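Subject: Re: Second pressing of the Zidby record

Hello all,

I answer below the lines, as the list rules ask.

> Has anybody heard the new pressing of the Nornier album on Zidby?
> I have the old CD only, and the booklet is in very small print.
> Is it worth buying again, or are the songs the same?

The songs are the same, but the order is different. On the CD there are 10 tracks, and on the vinyl the long wedding dance has been moved to the end of side B. I prefer it there. The sound is also a little softer, and the bagpipe does not cover the voice any more.
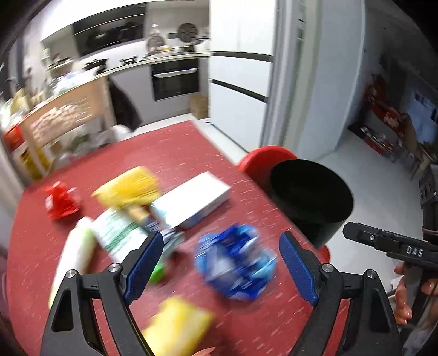

The booklet is now a large folded sheet, with the words in the original language and in English. The English is good, although in the second song "mill" has become "windmill", and the song is clearly about a water mill. The notes say that the melodies were collected in Grikidum, most of them from the Russo family archive, which holds 1,107 recordings on tape. I did not know this before.

There are also 4 short pieces for solo fiddle which were not on the CD. They are given only as a download, with a code inside the sleeve. My code did not work at first. I wrote to the label and they sent me a new one in March, with a polite apology.

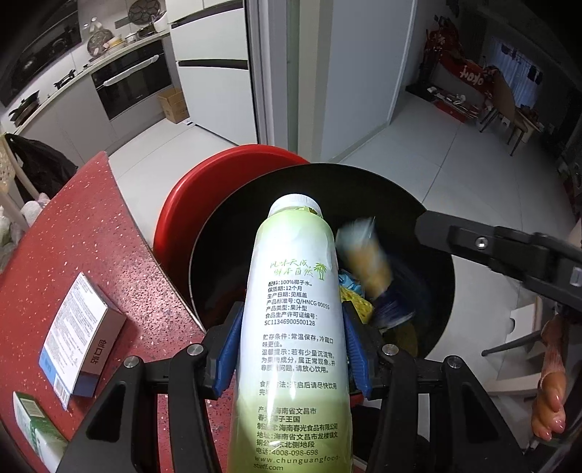 Is the vinyl a limited edition?

The label pressed 3,000 copies and says it will not make more, but the download will stay available.

If somebody has the first cassette of the group, I would be glad to know whether the wedding dance is sung there or only played. The notes mention a sung version and I have never heard it.

With kind regards from a long-time reader of this list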